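December, and it's ten past eleven at night, and I should be in bed, but I've spent the entire evening on the keyboard (cleaning it, I mean, hardly typing on it at all) and I want to get it down while my fingers still smell of dish soap.

So. The desk. I'd been promising myself a proper go at the desk ever since the Koubek job wrapped up, and tonight there was no job and no excuse. I cleared everything onto the bed first. The lamp, the mug of pens, the other mug of pens, the stack of mail I keep moving from one side to the other, the little dish that's supposed to be for paper clips and has turned into a home for dead batteries and one earring. I wiped the top down with a damp cloth and then a dry one, and it came up so pale and clean that I just stood there for a bit, feeling like a person in a furniture catalog.

And then I put the keyboard back on it and saw what state the keyboard was in. Oh dear! You really don't notice when it's sitting in among the clutter. On a clean desk it looked like something dug up out of a garden. Crumbs all down between the rows, gray fluff around the arrow keys, and a kind of shine on the cream ones that I'd rather not think about too hard. There was a sesame seed beside the F key and I cannot remember when I last ate anything with sesame on it.

I do love that keyboard, though. I bought it from Flolix two winters ago when my old black one started typing double letters (I sent an email to my landlord signed with three extra e's), and I remember going back and forth over the color for most of a week. There was a white one and a navy one and then the mint, and I kept telling myself that a grown woman who does other people's books for a living should have the navy. I got the mint. Cream keys for the letters and numbers, sage green for Shift and Enter and the arrows and so on, and no number pad, which my sister thought was insane for somebody who types numbers all day. I got used to the top row inside a month. And I have room for my elbow and my tea, so there.

Anyway, the cleaning. I meant to be careful about it, because the last time I tried this (the black keyboard, years ago) I took every key off in a burst of enthusiasm and dropped them all in one bowl, and then had to work out from memory where the slash lived. It took me till one in the morning and I got two of them wrong and typed that way for a week.

This time I did it in rows. I laid a dish towel on the bed and pulled the keys off one row at a time and set them down in the same order, top row at the top. The puller is one of those wire loops and it's a lovely little thing to use once you get the knack – you slide it over, give it a wiggle, and up comes the key with a small pop. The letters were easy. The wide ones were a fight. Enter came off all right, Backspace came off with a noise I didn't care for, and the spacebar I left till last and did with my eyes half closed. It has those wire stabilizer things underneath, and I've heard stories. It was fine! It was absolutely fine. I put the kettle on to celebrate.

Underneath was horrible. I'm not going to go on about it. I used the soft paintbrush from the watercolor set I never open, and then tipped the whole thing upside down over the bathtub and tapped the back, and what came out could have fed a sparrow through January. Then cotton swabs in between the switches, and I got through far more of them than I would have guessed. Mine are the Mumska store-brand ones, where the cotton comes loose if you look at it sideways, so half the time I was picking cotton out of the thing I'd just picked fluff out of. Must buy better ones.

The keys went into a mixing bowl with warm water and a squirt of soap. I sloshed them around with my hand, which was very soothing, like washing cherries, and then fished them out and set them back on the towel. Of course by then I'd lost my beautiful rows. I'd carried them to the kitchen all together, hadn't I? So much for the system.

While they dried I went through the mail pile. There was a bill from the dentist for 400 that I had completely forgotten about (paid it on the spot, felt virtuous, felt poor), a catalog from Sterkonwood with a 100 off voucher for a desk over a certain price, and a card from Aunt Vera that had been sitting there unopened long enough that I'm embarrassed to say so. I looked at the Sterkonwood desks for much too long. There's one with a drawer the full width of the top, and it's 1,094, and even with the voucher I would have to be a different person with a different bank account. And besides, I'd fill the drawer with batteries. I like the desk I've got now that I can see it. I tore the page out and kept it anyway.

I dried the keys off one by one with a clean tea towel, shaking each one because water hides up inside the little stem, and then it was the big puzzle. I think this was my favorite part of the evening. I had the radio on low, some choir or other, and I sat on the floor with the keyboard in my lap and my phone leaned up against the bed leg, and I just went along. The green ones first, for no particular reason except that they're my favorites. PrtSc, ScrLk, Pause. When have I ever pressed Pause? What is it even pausing? I can say for certain that I have never in my life needed ScrLk, and yet I washed it as carefully as all the others and it went back on with the same nice click. Ins is another one. I've only ever hit Ins by mistake, and then I spend ten minutes wondering why my sentence is eating itself. I did briefly think about leaving it off. But then there'd be a hole next to Home, and it would bother me every day.

The letters I did without looking at the phone, as a test, and I was quite pleased with myself till I got to the bottom row and sat there with the N and the M, one in each hand, like an idiot. I type them all day long! My fingers know perfectly well. It's only my head that hasn't a clue. I had to put my hands in position over the gaps and pretend to type "lemon" to find out.

Spacebar last again. It went on crooked, came off, went on less crooked, came off, and then I pressed both ends down at once with my thumbs and it sat properly. I tried it out by writing to Hedvika Beneš, who was still up, which I knew she would be, to tell her all about it. It sounds different. I'm sure it does. Sort of rounder and softer, with less of a scratch to it, and the Shift doesn't have that gritty feel on the way back up that I had stopped noticing until it was gone. She asked whether I'd also cleaned the mouse. I had not cleaned the mouse. The mouse is tomorrow's problem.

The desk is put back together now, more or less. One mug of pens instead of two (I tested them all on the back of the dentist's envelope and most of them were finished). The lamp is on the left where it used to be before I moved it for the cable. The batteries are in a bag by the door to go to the recycling place, and the earring is in the bathroom with its partner, who I'd nearly thrown away. I've got no home for the stapler. It's on the windowsill for tonight.

Things to do, while I think of it: swabs, new sponge, thank Aunt Vera, mouse, something to put under my tea so I don't ring the clean desk on its first morning. Maybe a cover for the keyboard, for at night? Or is that silly? I'd only ever forget to put it on. I'll ask Hedvika what she does with hers, she has had the same one forever and it looks brand new.

My back hurts from the floor and I have soap wrinkles on all ten fingers. 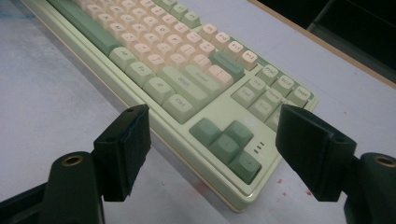 Hedvika wrote back just before midnight that she has never used a cover, she turns hers upside down and gives it a shake every time she changes the sheets, and would I please for the love of God stop eating toast over mine.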